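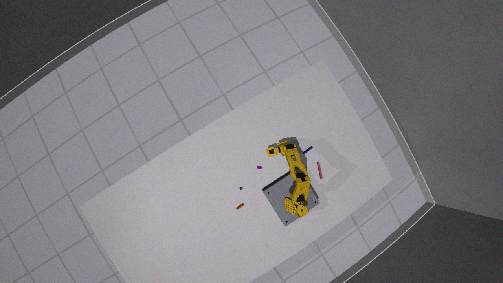

3. What people mean when they write "left"

3.1 The notes

I should say up front that I didn't set out to study the word "left." I wanted to know how people write directions to small things in and near their homes (the spare key, the water shutoff, the good scissors), and I figured most of the trouble would come from vague words like "near" and "by." So when I started reading through the Pleldale notes I had a coding sheet with a big roomy column for "near" and a skinny little one for "left/right." By the second evening I had to redraw the sheet.

The notes come from house sitters and the people they sit for. Gater, the sitting service that shared them with me, asks every household to leave written instructions, and it had kept the paper ones in boxes going back years. After I threw out the duplicates, the ones with no location in them at all, and a surprising number that were only about cats, I had 1399 notes. Of those, 555 used "left" or "right" at least once to say where something was. I didn't count "left" as in "left on the counter," which sounds obvious now but cost me a full week in December, when I found out that my first search had lumped them all together.

Most of the notes are short. A typical one goes like this: "Shutoff is in the basement, left of the heater, behind the paint." I love these. They're written fast, by somebody with a suitcase half packed, for a reader who has maybe been in the house once. And they nearly always assume that the reader is standing where the writer is picturing herself standing.

3.2 Whose left?

Linguists usually sort this kind of talk into a few bins, and I'm going to be loose with the labels here because I found that the strict ones kept getting in my way. Sometimes "left" belongs to the viewer: the thing is on the left as I look at it. Sometimes it belongs to the object, as with the left side of a car, which stays the car's left no matter where you stand. And sometimes the writer dodges the whole business and uses the house or the street instead ("the side toward the garage").

The viewer's left is so natural that we hardly notice we're using it. In Figure 1, for instance, I'd say that three of the small colored objects are to the left of the yellow arm and two are to the right, and I doubt anyone reading this would stop to ask whose left I meant. You and I are looking from the same spot, high up, and the page does the agreeing for us. Turn the view halfway around and my sentence is wrong, though nothing on the surface has moved.

A note taped to a refrigerator doesn't have that luxury. The writer has a view in her head, and the reader has a different one, or none yet. Take "the key is under the pot to the left of the door." From the sidewalk, that's one pot. From inside, looking out, it's the other one. I've stood on a porch in Pleldale in the rain with a note exactly like that in my hand, and I can report that I tried the wrong pot first (and then, for some reason, tried it again).

3.3 Furniture with a front

What I hadn't expected was how much the furniture matters. Things with an obvious front, like a dresser, a stove or a desk, pull the writer into place. You stand in front of a dresser to use it, so the left drawer is the one on your left when you're standing there, and hardly any writer in the Gater set seems to have worried about it. Chairs and couches go the other way. People sit in them, facing out, and "the left arm of the couch" can be the sitter's left or the left of someone walking into the room. Both turn up in the notes, and in one case both turn up in the same note, two lines apart, for the same couch!

Beds are the worst. I spent far too long on beds. There's a left if you're lying in it and a left if you're standing at the foot, and couples seem to have their own settled usage that they forget other people don't share. A few writers gave up and wrote "the window side," and I'd like to thank them.

Things with no front at all (a round table, a pot, a tree) lean entirely on the viewer. Here the writers who did best were the ones who put the reader somewhere first. "Come in the back door and stop. The switch is on your left." It costs a few extra words and it fixes nearly everything. I started marking these as "placed" notes, and I came to look forward to them.

3.4 Some checks, and some worries

Because I was the only one coding at first, I got nervous that I was seeing my own habits. I passed a share of the notes to a second coder with the room names covered up, and we disagreed mostly on couches and beds, as you'd guess. Where we couldn't settle it we marked the note "open" and kept it out of the tables in Section 4. I also compared the paper notes with 1000 messages from the Cao listings board, where people describe where to pick up things they're giving away. The board messages are outdoors for the most part, and they lean much harder on streets and garages. I wouldn't put the two sets side by side in one table, and I haven't.

There's a larger set, the Skistumstead letters, with 3000 items, and a few people have asked me why I didn't just use that. I did try. The trouble is that the letters were typed up by hand long after they were written, and the typists seem to have tidied up the directions as they went. Where I could see both versions, little words had been dropped or swapped, and "your left" had become "the left" more than once. For most questions that wouldn't matter. For mine it pretty much sinks the ship, so I've used the letters only for the background on room names.

One last thing before the tables. I can tell you what a writer most likely meant, going by the floor plans that some households clipped to their notes, but I can't tell you whether the sitter found the scissors. Gater didn't ask its sitters to report back on that, and the paper boxes hold very few replies. The ones that do exist are mostly about cats.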